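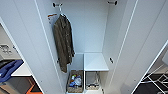
Jericho Manalo told me on my first visit that I should start with the closets, and that if I began with the robot I would only end up writing about the robot. I took the advice, and I am glad I did, though it cost me most of October.

Student project report: Who Puts the Coats Away?
February 10, 2019

My project looks at the room service crew at Rorurstead, a guest house in Woltside where people stay for weeks at a time while they get back on their feet. The house has 40 rooms, and each one has a wardrobe that has to be opened, checked, tidied and closed again when a guest moves on. It is slow work and hard on the shoulders, and until last year it was all done by hand. Then the house took on a two-armed machine from a small firm called Boersma, running a planning program called Cinine, and the crew had to work out (mostly by themselves, it must be said) what their jobs were now.

I spent 20 shifts with them, carrying linen and asking far too many questions. Everybody was very patient with me.

What the work is like

A wardrobe sounds like a simple thing until you have to explain one to somebody. A jacket on a hanger may be forgotten, or it may belong to a guest who is coming back tonight. A basket of small bottles and packets may be trash or it may be somebody's medicine. The crew make these calls all day long without thinking of them as decisions, and I was surprised how much of our talk over coffee was about exactly this. Opening the doors is the part that can be handed over first - both knobs, one gripper to each - and judging what is inside stays with a person.

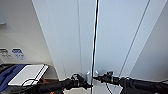

It took the reaching away from me and left me the worrying, was how one of the older crew members put it, and she asked me to write it down just that way. She did not mean it as a complaint, or not only as one. Her arms ache less in the evening. She also misses working in pairs, when two people would chat their way down a hallway, and I had not thought to ask about that at all before she brought it up.

What changed

Shifts are the same length as before, but the crew now spend more of them writing notes and waiting for the machine to finish. The newer people like this better than the others do. Two of them have asked for training on Cinine, and at the time of writing they had not had an answer. I would have liked to follow that up, and I hope next year's group will, as the house has kindly said it would have a student back.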